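The recount in Trotport, and why I'm still grumpy

So the recount is over, and the mayor of Trotport keeps the job by 9 votes. Nine! In a town where 2,000 people turned out in April and everyone swore it would be a walkover.

I went along to watch for a while (yes, this is what I do for fun now). The counting itself was fine. Slow, but fine. What bugs me is everything that came before it - the council sat on the request for weeks, put out one vague notice, and then acted hurt when people started muttering about it in the line at the bakery.

I didn't even vote for the challenger. I just think that if you won, you should want the thing checked as fast as possible.
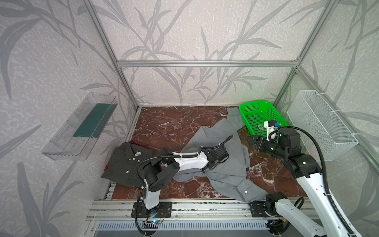 The mail ballot mess

Then there's the east side. The Donnelly precinct had 426 mail ballots sent out and 339 came back in time to be counted. Maybe that's normal! People move, people forget, people use the envelope for a grocery list. But the deadline printed on the flyer didn't match the one on the town website, and I've yet to hear anyone at town hall say sorry for that.

My neighbor across the street went by the flyer. Her ballot got there late and was tossed. She's voted in every election since she moved here from Widberg, and she's still mad, and I don't blame her one bit.

The council says it will "review its communications." I've lived here long enough to know what that means. It means a new logo. 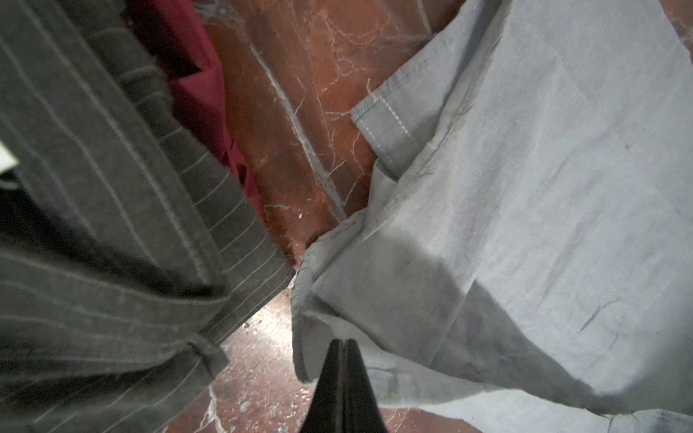
What Nadside does

Over in Nadside they mail one postcard to every address, with one date on it, in huge print. My sister-in-law has hers stuck on the fridge. They also post the precinct numbers the same night, so you can sit there in your pajamas hitting refresh like I do.

Would it cost us a bit more? Sure, a little. I'd happily skip the holiday banners for a year to pay for it.

The next council meeting is 13th August, and public comment comes first, before the parking stuff. I've signed up for my three minutes and I'm bringing the flyer.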